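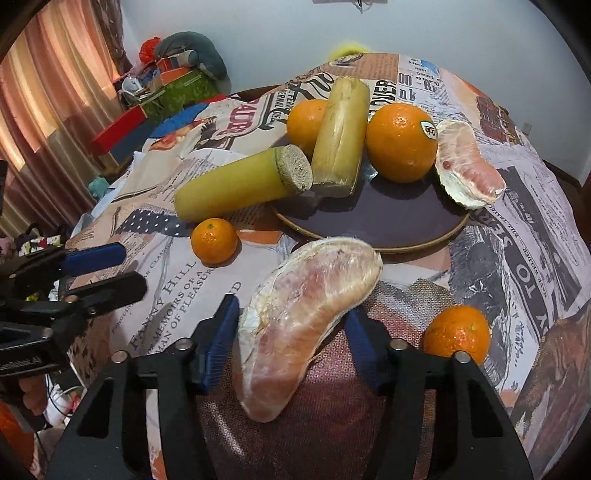 Fruit table check, Grewal House day room
Form 2642, filled in before the afternoon opening, October

1. Table stands firm on the floor — Yes. Please do not lean on it.

2. Tablecloth lies flat, no folds under the plate — Yes. It is the newspaper-print one. The pattern makes small spills difficult to find, so wipe all of it.

3. Plate without chips or cracks — Checked with a finger along the rim before the fruit was put on. No chips.

4. Whole fruit sound, no mould or soft places — Oranges good. Small tangerines good also. One orange still has its sticker; remove before somebody peels it.

5. Peeled fruit — Pomelo segments. Thick white pith remains, and the membrane. For guests who have trouble with chewing, take both off. Throw away what is left after two hours.

6. Sugarcane — Comment needed. The pieces are for show only. The fibres are hard and can hurt the gums or be swallowed. Last year at Lovico a guest has broken a tooth on one.

7. Medicine warning — Not done. Pomelo can disturb some tablets, the same as grapefruit. The card must stand next to the plate. Ask at the Triver desk for a new one.

8. Knives put away — Yes, in the locked drawer.

9. Floor by the table dry — Yes, looked at twice.

Result: passed, with point 7 to correct before the doors open. Copy goes to the Dredport office.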